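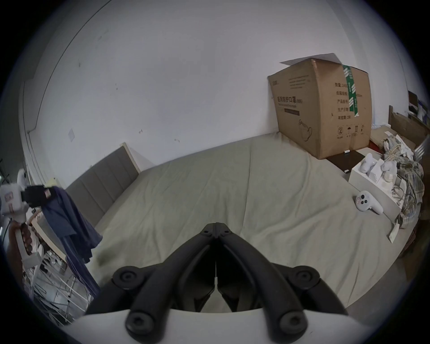
Demonstration collection with hand-held grippers

Demonstration collection with hand-held grippers is a method of gathering examples for robot learning in which a person carries out a task using a gripper held in the hand, without a robot arm present. A camera fixed to the tool records the fingers and whatever lies in front of them. The recordings are later used to train a control policy, a program that takes in camera images and puts out motions for a robot fitted with a matching gripper.

The method belongs to the wider field of imitation learning. It is used mainly for household and light handling tasks, where the variety of rooms and objects matters more than the precision of any one motion.

Equipment

The tool consists of a pair of jointed fingers, a housing, a grip or trigger for the operator, and a wide-angle camera. The wide lens keeps the fingertips and much of the room in view together, at the cost of bending straight edges near the sides of the image. Finger opening is measured either by a sensor in the joint or from the video itself.

The position of the tool must also be known at each moment. Some systems compute it from the video and an inertial sensor. Others rely on outside tracking hardware, in some cases taken from consumer virtual reality sets. Tracking from video alone tends to fail in front of blank walls and plain bedding, which offer few fixed points to follow.

Procedure

A session normally begins with a calibration pass, in which the fingers are opened and closed fully and the tool is moved slowly through the work area. The operator then performs the task repeatedly. Each repetition is stored as one episode, with a start and an end marked by a button press or added later by a reviewer. Objects are moved between episodes so that the policy does not learn a single fixed layout.

Tasks recorded on beds and other soft surfaces include picking up garments, folding, and placing small items into boxes. Cloth is considered difficult material. It has no fixed shape, and two episodes seldom begin from the same state.

Recording sites

Episodes may be recorded in laboratories, in staged rooms or in lived-in homes. Homes supply ordinary clutter, such as drying racks, open cartons and piles of clothes, that staged rooms tend to lack. They also raise questions of privacy, and operators are commonly told to remove mail, photographs and screens from view before recording.

The Garnon collection was recorded in 54 rooms and contains 2553 episodes after review. It covers 4 task groups: folding, sorting, packing and clearing. Its maintainers revised the episode labels in December, merging several categories that reviewers had applied unevenly.

Review and filtering

Raw episodes are checked before training. Common grounds for rejection are lost tracking, a hand blocking the lens, dropped frames and motions faster than the target robot can follow. The Modau format, used for the Garnon collection, stores video, tool position and finger opening on a shared clock and keeps rejected episodes in a separate index. Jurčo, a review program that reads the same format, replays the tool path next to the video.

Limitations

A human arm can reach positions that a robot arm cannot, so a valid recording may still be impossible to replay. The tool also carries no direct record of contact force unless a separate sensor is fitted. Lighting and camera exposure may differ between the recording site and the place where the robot is used.

See also

Grakeck gripper
Imitation learning
Teleoperation

This article was last revised on January 5, 2026.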